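Filed under: Automation at Home, Notes

Readers of this blog have asked whether a machine can yet be trusted to clear a table after a game. My position has not changed greatly since June. The large appliances have done their share for decades, but the picking up of small things is still our work.

Dice are a fair test of the matter. They are small and hard, and they come to rest close together. A person gathers them while talking about something else. An arm with two fingers must approach each one separately, and its operator must attend to every approach.
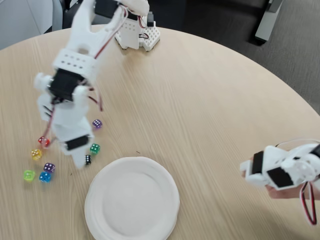

Is an arm of this kind ready to tidy a home without a person guiding it?

In my judgment it is not, although it may manage a single, well-rehearsed task on a table that never changes.

Arvid Söderlund and I have corresponded on this point at some length. He runs a small packing shop in Brorovholm and takes the more hopeful view. His line handles 600 cartons in a shift - all of one size, all facing the same way - and he reports few difficulties. I would answer that a household offers no such regularity.
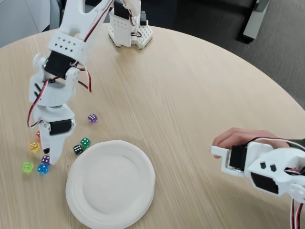
Guiding the arm by hand has its merits, and I do not wish to dismiss it. The operator supplies the judgment, and the machine may later be taught from the same motions. The cost is a person's full attention for the length of the chore. Until that cost falls, I shall continue to put away the game myself.

Contact | Copyright Marisol Rengifo | Back to top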